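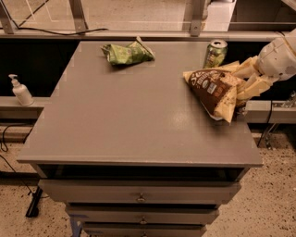
Casi todo lo que comemos entre horas viene envuelto en algo: las papas fritas, en una bolsa; el refresco, en una lata. Los envases sirven para que la comida llegue entera y en buen estado desde la fábrica hasta tu casa. Una lata verde puesta de pie sobre un mueble gris y una bolsa arrugada a poca distancia parecen cosas muy simples, pero las dos tienen mucho trabajo detrás. En esta página vamos a ver de qué están hechas y qué pasa con ellas después.

¿De qué está hecha una lata?

La mayoría de las latas de bebida son de aluminio, un metal ligero que no se oxida como el hierro. El aluminio se saca de una roca rojiza llamada bauxita. Primero se tritura la roca, luego se separa un polvo blanco, la alúmina, y al final se pasa por ella una corriente eléctrica muy fuerte. Hace falta muchísima electricidad para conseguir el metal.

Después, el aluminio se aplasta hasta formar láminas finas. Una máquina corta discos y los estira para darles forma de vaso. La tapa se fabrica aparte y se coloca cuando la lata ya está llena.

Las paredes de la lata son muy delgadas, más o menos como un cabello. Si la lata está cerrada, el gas de la bebida empuja desde dentro y la mantiene firme. Cuando la abres, el gas se escapa y ya puedes hundirla con los dedos.

¿Y una bolsa de papas?

Las bolsas de papas suelen ser de plástico, aunque por dentro brillen como el metal. Ese brillo es una capa finísima de aluminio pegada al plástico. Una bolsa típica tiene varias capas:

La de fuera lleva los dibujos y las letras.
La del medio une las demás.
La de dentro impide que entren el aire, la luz y la humedad.

Las papas se ponen blandas cuando les llega la humedad, y el oxígeno del aire hace que el aceite sepa rancio. Por eso muchas fábricas llenan las bolsas con nitrógeno, un gas que no cambia el sabor de la comida. También funciona como un cojín para que las papas no se rompan en el camión.

¿Qué pasa cuando están vacías?

La lata se puede fundir y convertir en otra lata. El aluminio se derrite a unos 660 grados y reciclarlo gasta mucha menos energía que sacarlo de la bauxita.

Con la bolsa es más difícil. Como las capas están pegadas unas a otras, separarlas cuesta mucho, y en muchos lugares las bolsas acaban en el vertedero o se queman. Algunas empresas están probando bolsas de un solo material — más fáciles de reciclar —, pero todavía se usan poco.

Un ejemplo de una escuela

En la escuela de Warnville, la clase de la maestra Yu-na Shin guardó durante el mes de octubre las latas que se usaban en el comedor. Juntaron 1298. Las llevaron al centro de reciclaje de Walamow, donde una máquina las aplastó y formó bloques. Una alumna, Da-eun Ji, preguntó si había que quitar la anilla. Le dijeron que no: también es de aluminio y se funde con el resto.

Qué puedes hacer tú

Vacía bien la lata antes de tirarla.
Pregunta en casa qué contenedor toca, porque las normas cambian de una ciudad a otra.
No metas bolsas ni papeles dentro de las latas.
Si vas de excursión, lleva la merienda en una caja que puedas lavar y usar otra vez.

Palabras nuevas

Bauxita: roca de la que se obtiene el aluminio.
Nitrógeno: gas que forma la mayor parte del aire.
Vertedero: lugar donde se deposita la basura que no se recicla.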